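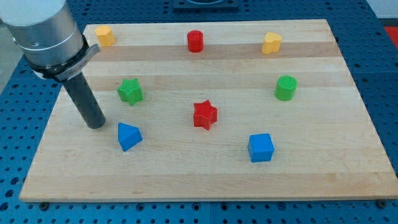
The maple board, eight blocks, and the Gill over the blue triangle.

By the time we got to the third tool, I had stopped drinking my coffee and started carrying it around like a lucky charm.

We'd been at the Murkberg shop since before sunup, the two of us, with a rented arm, a wooden cutting board from my kitchen, and a bag of plastic blocks my niece had outgrown. My boss wanted one sentence from us by dinner: which tool do we buy? I wanted to stay a week.

The Cindex went first. Two fingers, soft pads, very polite. It picked up the cubes like a waiter clearing plates, and then it met the heart. Oh, the heart! Every time the fingers closed, the thing squirted out sideways and rolled onto its lobes, and my partner laughed so hard she had to sit on the toolbox.

"Log it," she said.

"As what?"

"Heartbreak."

I logged it as a drop.

The Kaslow was a suction cup, and I loved it for most of an hour. It made a little kissing sound on every smooth side it found. But those blocks have rough tops, with tiny lines you can feel with a fingernail, and on the rough ones it hissed and hissed and let go. I cleaned the cup. I cleaned the blocks. I even changed the hose. Still hissing.

So, the Gill. A plain dark rod with a rounded end, held in a clamp on the wrist. It couldn't pick up anything at all. It pushed.

"That's a stick," my partner said when I tightened it down.

"It's a very good stick."

We set out the blocks again and gave it the same job as the others: blue triangle to the far edge, no bumping the neighbors. The arm swung over, came down slowly, and stopped just above the wood. I held my breath. I don't know why, I'd watched that arm move all morning, but there was something about that small gap and the rod waiting in it. It looked like a kid about to move a chess piece.

Then it touched down and slid forward, and the triangle went with it, turning a little, straightening, turning back, past the red star and between the cylinders, as if it were walking through a crowd saying excuse me.

"Again," she said, and she was off the toolbox.

We ran it again. We moved the heart into the way and it went around the heart. We ran it 106 times, and my tally marks went off the page and onto the back of the Kaslow manual. It missed 6. She wanted to argue about 2 of them.

My boss called while we were in the middle of the argument.

"So which one?"

I looked at my partner. She was already setting up the board, the yellow hexagon in one hand and the green star in the other.

"Can we keep the arm until Murkberg closes?" I asked.

"Which one?"

"The stick," I said. "But can we keep the arm?"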